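4. The Garment Station

4.1 From sorting blocks to hanging clothes

In the first two years of the Ultotgate course at Heltside, student teams worked with wooden blocks, then with cups. Both tasks did their job, and both got old by week five. A block has six faces and stays the shape it was. Once a team had a policy that could pick one up from anywhere on the table, there was little left to argue about, and the final reports started to look alike. We wanted a task where a team could be proud of a partial success and still have plenty to write about.

Clothes gave us that right away! A tank top can lie on a table in more ways than any team will ever record, and every student in the class already knows what a finished job looks like. The goal we set was easy to say in one sentence: take one garment off the table, get it onto a hanger, and leave the hanger on the rack. The class of 17 students split into teams during the second lab meeting and kept the same teams until the end of the term.

4.2 Table and starting layout

All teams shared one station in the Michailidis Room. Two arms are mounted along the near edge of a white tabletop, on an aluminum rail, with their cables tied back along the links. Low-cost garments are kept in a shallow blue bin, and a light wooden rack with green and yellow hangers stands to the right of it. We wrote down a starting layout early on, but it changed more than once as teams found out what made the task too easy or too hard. Figure 2 shows one of the layouts, with a gray cloth bunched up between the arms, two garments in the bin, and two tank tops already sharing a hanger on the rack.

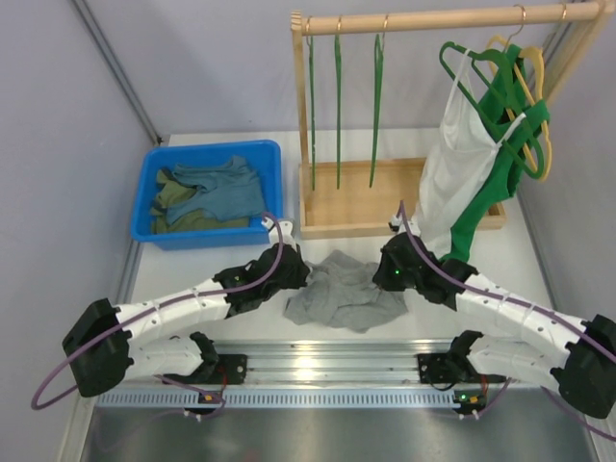 Keeping the clutter was the students' idea, and we are very glad they pushed for it. Our own plan had called for a bare table with one garment and one hanger. Two teams pointed out in their proposals that no closet looks like that, and that a policy trained on a bare table would likely fall apart the first time a second shirt came into view. We tested this in April with a small side study (Section 5.3), and they were right to worry.

The rack needed some work of its own. Our first version slid back whenever an arm pushed against a hanger. The students added a heavier base and marked its place on the table with pencil, and after that it stayed put well enough that teams could compare runs made on different days. The hanger spacing was left free. Some teams liked to keep all the spare hangers together on one side, and others spread them out to give the right gripper more space.

4.3 Collecting demonstrations

Each demonstration was driven by a student using a pair of hand-held leader arms. We had expected the driving to be the dull part of the course. Instead, it became the part students talked about most. People who had never used a robot before could lift a shirt by the straps after an hour of practice, and several of them grew so smooth at it that other teams came by to watch and borrow their tricks. One such trick, a slow side-to-side drag that opens up a folded strap before the pinch, made its way into the data of every team.

We recorded 2,000 attempts over the term. A student other than the driver then went through each one and marked it as clean, usable, or rejected. Clean meant that the garment ended on a hanger with both straps over the shoulders of the hanger and that the hanger was left on the rack. Only 541 attempts were marked clean. That number looked low to us at first, but the usable group turned out to be of great value too. It is full of slips, second tries, and small rescues, and two of the teams built their whole project on learning from those moments.

The marking rules took three drafts. In the first draft, a strap that was twisted but in place counted as clean. Students who marked the same attempt often disagreed on what "twisted" meant, so the final rules ask only whether the strap would stay on if the hanger were carried across the room. We include the full text of the rules in Appendix B, and we encourage other instructors to change them freely.

4.4 What the wrist cameras added

For the first half of the term, teams trained on the overhead view alone. Their policies reached for the right part of the table and then closed on the wrong layer of cloth. From above, the front and back of a neckline are very hard to tell apart, above all in a plain light gray garment. The teams asked for the wrist cameras to be turned on, and we were happy to do it.

The change in the student reports was a joy to read. Before, a failed grasp was described as "missed." Afterward, students wrote about bound edges, loops, seams, and which layer lay on top. Printed labels were especially popular. A label on the inner back of a neckline tells a person at once which side of the shirt they are looking at, and one team tried adding a small label detector as an extra input. It helped on garments with a bold red print and did nothing on plain ones, which led to a lively debate in the final session over whether the detector should count as part of the policy.

Straps remained the hardest feature. A strap that lies open in a loop gives the gripper a clear target, with table showing through the gap. A strap that is pressed flat against the body of the shirt gives it almost nothing. The Womholm team sorted its own recordings by this one feature and trained on the open-loop cases first, then mixed in the flat ones. Each team ran 20 scored trials at the end of the term, and this simple ordering gave the Womholm team the best result of the class. Their report is a pleasure, and its plots are reused with permission in Section 6.

Figure 3. Wrist camera view of a gray sleeveless top between the fingertips. One strap forms an open loop to the left, and the inner label is in view with the word "FASHION" in red.
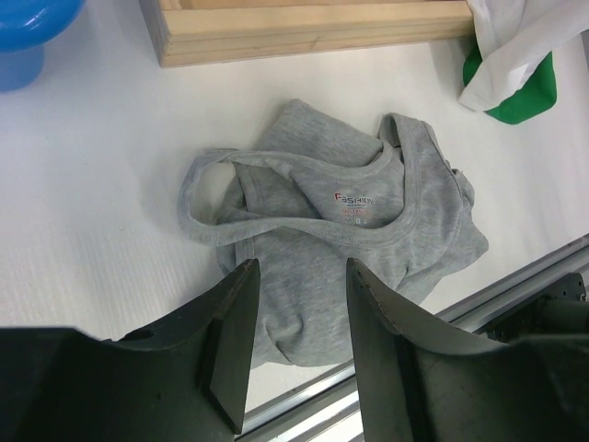
4.5 Scoring

A scored trial began with a garment dropped onto the table from the height of the rack by a member of another team. The running team could not touch the cloth after that. Points were given for a first lift, for each strap placed, and for the hanger being left on the rack, with a limit of three minutes per trial. Teams were free to stop early and keep the points they had.

We gave no points for speed. A few students asked for a speed bonus, and we may try one next year as a separate round. For this first run with cloth, we wanted teams to feel free to let the arms back off and try again, and many of the finest moments of the final session came from just that kind of second try.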